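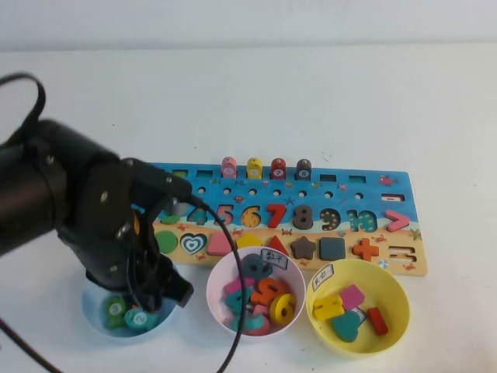 The Truvdale Toy Shelf

$595, made to order
Ships flat in two boxes
Finishes: plain oiled birch, white, or moss green

Hello! So you're looking for a toy shelf, and I'm guessing you already own a toy box. I did too. Ours was a big blue painted chest with a lid, it had been my husband's when he was little, and everything we owned for the kids went into it and sank. The good stuff was always at the bottom under a layer of plastic food and one roller skate. My daughter would tip the whole thing over to find a single puzzle piece, look at the pile, and wander off to ask for a snack.

The Truvdale is the shelf I wanted back then. It's low, it's open at the front, it has no doors and no lids, and there's only enough room on it for a decent handful of toys at one time. The rest goes in a closet and gets swapped in when you feel like it. People call that toy rotation and there are whole books on it, but really it's just putting things away and getting them out again later.

I design these and Zeeshan Paracha builds them, in the shop we share behind the old feed store. We've been at it long enough that 1,723 of them have gone out the door, which still makes me a bit dizzy when I see the number on the order sheet.

What you get

One shelf unit with three levels. The top is flat with a small lip along the back so pencils don't roll off down the wall. The middle level is split in two by an upright, and you can leave the upright out if you have something long like a train set or a dollhouse. The bottom level is the tallest and takes big blocks, trucks, and the awkward farm.

Six shallow trays, same wood as the shelf. They slide out all the way, and they have a cutout at each end sized for small hands.

A wall strap with screws for studs and a different pair for plaster. Please use it. Every shelf, every wall, even if your kid isn't a climber.

A hex key, a little bag of spare dowels, and the instructions, which my sister drew and which are much better than the ones I drew.

Size and weight

It's three feet wide and 16 inches deep. The top comes up to about the belly button on most four-year-olds. Each shelf will hold 25 pounds without complaint, and I've personally stood a full set of encyclopedias on ours for a winter to see if it would sag. It didn't, and then I had to find somewhere else for the encyclopedias.

The depth gets more questions than anything else. Most bookcases are shallower than this, and I did try a skinny version first, but board games hung over the front and puzzles had to stand on end, and you know what happens to a puzzle on end. So I went deeper. If you have a narrow hallway or a room with a door that swings wide, get the tape measure out before you order.

What the trays are for

Anything with parts! A shelf is lovely for a toy that's one object, like a bus or a bear. It's the sets that cause grief. We had a wooden number game with fish pieces, and for ages the fish lived in one place and the board in another and it never got played with. Now a set like that goes on one tray with its board and a bowl or two for the loose bits, and the kid carries the whole tray to the table and carries it back. Mostly back. Seven times out of ten, say.

I like cereal bowls for the small pieces. You can stick a paper label on the rim with a word for what goes in it – numbers, letters, animals – in whatever language you speak at home. Blandine Riviere runs a home daycare with four of our shelves in it, and she labels everything in French on one side and English on the other, and her kids now correct my accent.

Other things that fit well on a tray: a lacing set, a tea set for two, modeling clay with its cutters, a jigsaw of up to 60 pieces or so, crayons and a pad of paper, a magnifying glass with whatever leaves came home in somebody's pockets. Things that don't fit: marble runs once they're built, and floor puzzles. Put those on the bottom level.

The wood and the finish

Birch plywood, good quality, with the layers showing along the edge. I think the stripes are pretty. If you don't, the painted versions cover them.

The plain one gets two coats of hard wax oil. It feels like wood and it'll pick up a mark now and then. A mark comes out with a bit of fine sandpaper and a dab more oil, and I include a small pot of it for plain orders. The white and the green are a water-based paint with a matte clear coat over the top. Crayon wipes off with a damp cloth. Permanent marker doesn't, I'm sorry, I've tried everything in my cupboard. Green hides fingerprints better than white.

Corners are rounded over by hand, including the inside edges of the trays where a lot of makers don't bother. Zeeshan is fussy about this and I've given up telling him that orders are waiting.

Putting it together

Plan on an hour with two people, a little more if one of the people is three. Lay the back panel face down on a rug first. Push the dowels into the side panels, fit all three shelves to one side, then bring the other side down on top. Leave every bolt loose until the back is on, then go around and tighten them. If you tighten as you go, the last corner won't meet and you'll think we cut it wrong (we get this email a lot, and we don't mind it, but try loosening the bolts first).

The upright goes in last and just drops into its groove. No glue anywhere. You can take it apart to move house and it'll go back together fine.

How does it compare?

I'm often asked about the Vendar cube shelf and the Urnum ladder shelf, so here goes. The cube shelf costs a lot less than ours, and if you want to hide things in fabric bins it's a sensible buy. We had one in the hallway for hats. For toys I found the bins turned into six smaller toy boxes and the kids tipped those out as well. The ladder shelf is beautiful and I'd put one in my living room tomorrow, but the higher levels are too high for a toddler and the bottom one is tiny.

You could also build your own, and if you're handy I'd encourage it. Keep it low and keep it open, and you've got most of what makes ours useful.

A few questions

Can I use it for books? You can, lying flat or standing on the bottom level. Picture books are better facing out, and we make a small rail that clips on the top for that. Write to me and I'll send a photo of it.

Is it okay in a classroom? Yes. Several schools have them. Order extra trays with it if you can, because they get borrowed for seed pots and never come home.

Can you make it wider? No, not at the moment. Two side by side look good, and there's a joining bolt in the bag.

Do you sell seconds? Sometimes, usually a paint blemish or a knot in an odd place. They go up in November and they go quickly.

My child ignores it. Take half of the things off. I mean it, even when it looks bare. Leave it like that for a week and then put back one toy they haven't seen in a while.

Shipping and returns

We build in small batches, so there's a wait of three to five weeks. You'll get a message from me when yours is being cut and another when it's on the truck. The boxes are heavy, the long one especially, so have a friend around or ask the driver nicely. If a part arrives dented, send me a picture and I'll mail out a new part. You don't have to send the dented one back.

Don't like it? Keep the boxes, take it apart, and return it within 30 days. I refund the shelf and you pay the freight back.

Green is out of stock while we wait on paint, but you can order it now and I'll hold your place in line. Questions go to me through the contact form, and I answer in the evenings once the house is quiet.

Page updated 29/09/2018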